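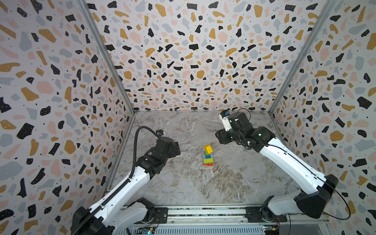 *A block tower between the two arms at the Nolidstead workshop*

We went up to Nolidstead in October to see how Saha gathers the examples it uses to teach its robot arms. Saha rents the ground floor of an old print works, ten minutes on foot from the station. The visit was open to anyone who had signed up through the Iltbridge makers' group, and we were let in two at a time so that the operators could keep working.

The job that day was building with blocks. An operator sits at a desk to one side and moves a pair of hand controllers, and the two arms on the table copy the movement. Everything is saved as it happens: the position of each joint, how far the grippers are open, and the video from the cameras. One go from start to finish is called an episode. An episode should last no more than 30 seconds if all that is wanted is one block put on another, and longer for a full tower.

They had 299 good episodes of the block task when we arrived. The target for the month was higher, but we weren't given the number. 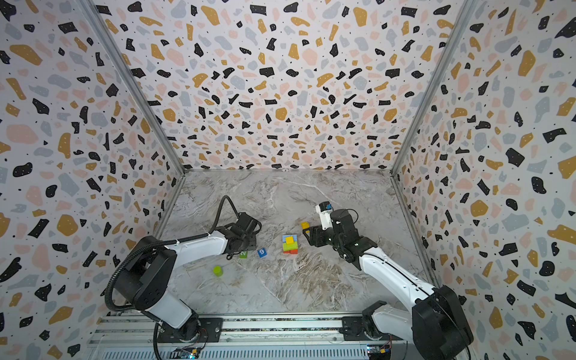
The blocks are moved between episodes, by hand, following a sheet that gives the next layout. Some of the layouts include pieces that have no part in the tower, such as the numbered cubes and the green cylinder. The operator told us that an early batch had been recorded with only the tower blocks out, and the trained model then went for anything placed near them. That batch is still on the disk but is no longer used.

I asked what happens to a bad episode. If the operator drops a block and picks it up again cleanly, it stays in and gets a note. If an arm knocks the tower over, the episode is marked as failed and put in a separate folder. Failed ones are kept for a second model, which is meant to judge whether a job has been done properly.

We were each allowed a short turn with the controllers. It is harder than it looks from the doorway. You have no feeling in your hands of the block being gripped, so you go by eye, and most people squeeze for too long. I managed two blocks before my time was up. The wrist views were the most useful to me, once I had stopped looking up at the table.

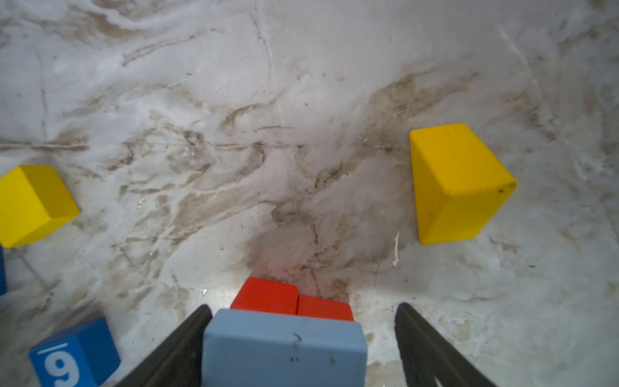
Each pair of fingers closes from both sides, and the operators try to take a block across its middle. A block held near one end can swing when it is lifted. They also approach from a different side every few episodes, so that the model doesn't learn a single path.

After that we had some 10 minutes at the sorting desk, where the recordings are checked and labelled. The labelling program is called Bandwood and was written in-house. It plays the camera views together, and the checker marks the moment each block is picked up and the moment it is let go. It was slow going, and the room was rather warm.

Tea was in the corridor. The next visit is likely to be in spring, and places will go through the Iltbridge list again. Wear flat shoes, as the yard at the back is cobbled and that is the only way in.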